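# Two-arm cell walk-through, Vanbridge site, June

Checklist is the Solon short form, the one we inherited. I've filled it in and left my comments under each line, including where I think the line is useless.
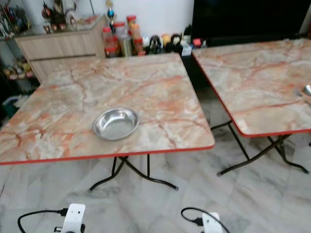
A form like this tends to get ticked from a chair. Somebody knows the room, knows the answers from last time, and the boxes fill up. So I've used three marks: **OK** means I checked it today, **OPEN** means it needs work, and **?** means the form asks something I can't answer by looking.

## A. Work surfaces

- [ ] **Tables stable under load.** OPEN
 Folding tables with crossed tubular legs. They're fine for holding a steel bowl. The form says "stable" and gives no number, so I leaned on each one at the corner and both moved. An arm pushing sideways will do the same. Lock the legs, then mark the floor at each foot so we can tell when a table has crept.
- [x] **Feet capped.** OK
 All caps on. Tile is slick, so I'd still like grip pads.
- [ ] **Surface suits the vision system.** ?
 Busy marble print with orange veining, and a shiny bowl on top of it. The Melum integration notes say the camera "handles patterned backgrounds." Handles them how often? I want the miss rate on this tabletop, and I want it on the polished bowl too.
- [ ] **Gap between tables controlled.** OPEN
 Either push them together and clamp them or treat the gap as a drop zone. Pick one and write it down.

## B. Objects in reach

- [ ] **Only task items on the tables.** OPEN
 Bowl and spoon are on the task list. The list itself has no revision mark, so I can't say it's the current one.
- [ ] **Spoon clear of table edge.** OPEN
 Set it further in. Handles get snagged.
- [ ] **Storage outside the reach envelope.** ?
 Jars and bottles are packed tight on the cabinet behind, and the open shelving on the left is full. The reach drawing shows both as "clear," but it was made for the Thomas layout, where the tables sat differently. Redraw it from this room with a tape measure. Until then, treat the shelves as reachable.
- [ ] **Screen protected.** OPEN
 Large flat screen behind the right-hand table. No barrier is listed for it anywhere in our paperwork.

## C. Arms, grippers, cables

- [x] **Gripper bodies free of cracks.** OK
 Both sides checked by hand with power off.
- [ ] **Cables secured with slack for full travel.** OPEN
 Loops hang free at both grippers. "Enough slack" and "too much slack" look alike until the wrist turns. Run each arm through full travel at low speed and watch the cable the whole way, then clip it.
- [ ] **Cable flex life recorded.** OPEN
 Our rule is inspection every 3,000 cycles. There's no cycle count in the log, so the rule is decoration at the moment.
- [ ] **Grip force limit set and tested.** ?
 The setting is in the file. I found no test result to go with it.

## D. People

- [ ] **Stop button reachable from both sides.** OPEN
 Right side is fine. From the left you have to walk past the shelving and the green bin on the floor. Move the bin.
- [x] **Stop tested today.** OK
 Pressed 3 times, at rest and in motion. Motion stopped each time. That's a function check and says very little about stopping distance.
- [ ] **Floor boundary marked.** OPEN
 White marble-look tile. Tape it.
- [ ] **Operator training current.** ?
 The form accepts a signature as proof. I'd accept a person showing me how to free a trapped hand.

## Result

Not released for unattended running. Attended running at reduced speed is allowed with 2 people in the room, one of them at the stop button and doing nothing else.

Items in A and D get fixed before the next session. The cable items in C have to be closed before full speed. Everything marked **?** goes back to whoever wrote the line, with a request for a measurable limit. Repeat the full walk-through in 90 days, or sooner if either table is moved.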